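# Record-Sealing Clinic Comes Back to Dumon for a Second Round

Good news for anyone in Dumon who has been carrying an old conviction around for years: the record-sealing clinic is coming back in December, and this time it runs for two full evenings instead of one.

The first clinic, held in the spring at the Zunda Street library, drew 58 people. Many of them had never spoken with a lawyer outside a courtroom. By the time the doors closed, 31 had finished petitions ready to file with the county clerk, and most of the rest left with a list of the papers they still needed. For a town this size, that is a wonderful turnout, and it showed how many of our neighbors were ready to do this if somebody would sit down with them and go through the forms.

And the forms are a lot! A person who pleaded guilty to a minor drug charge at 19 may have to track down the case number, the final disposition, proof that every fine was paid, and sometimes a letter from a probation office that has moved twice. Court fees left unpaid, even small ones, can stop a petition cold. Several people at the spring clinic learned they owed less than the price of a pair of shoes on a case they thought had been closed for a decade. They paid it, came back to the table and kept going.

The clinic is run by the Wanigasekara Reentry Project, which has worked with people leaving the county jail and state prison since it opened its office over the old bakery. Its lawyers handle the petitions free of charge. The filing fee is separate, but the project can ask the court to waive it for people with low incomes, and the judges granted every one of the waiver requests that came out of the spring session.

What does a sealed record change? Quite a bit. Most landlords and private employers won't see it on a background check. Someone who has been turned down for apartment after apartment can fill in an application without that knot in the stomach. One woman who came in the spring told the room she had passed up a promotion for years, because the new job meant a fresh background check. Her petition was granted over the summer and she has since applied. The whole room would cheer if they knew!

Not every case qualifies. Violent felonies are excluded under the current rules, and so is anything with an open warrant or a pending charge. People who aren't sure should come anyway. The lawyers can look up a case on the spot, and they'd much rather tell you "wait another year" than have you guess. Everything said at the table is confidential.

Radex Hall will host both evenings, with doors opening at 5:30 p.m. and the last intake at 8. There are 3 private rooms for consultations, up from one at the library, so the line ought to move a good deal faster. Children are welcome and there will be soup. Bring a photo ID and any court papers you have, even the crumpled ones from the back of the drawer.

No appointment is needed, though people who need an interpreter should call the project's office ahead of time so one can be lined up for the right evening.

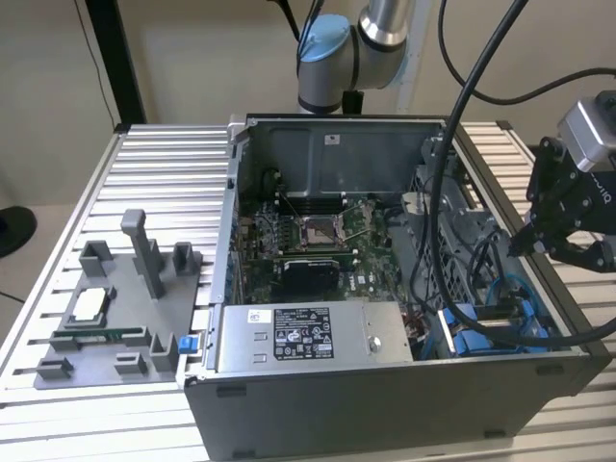
Anyone who started a petition in the spring and got stuck can pick it up again at either session, and the project has kept the files.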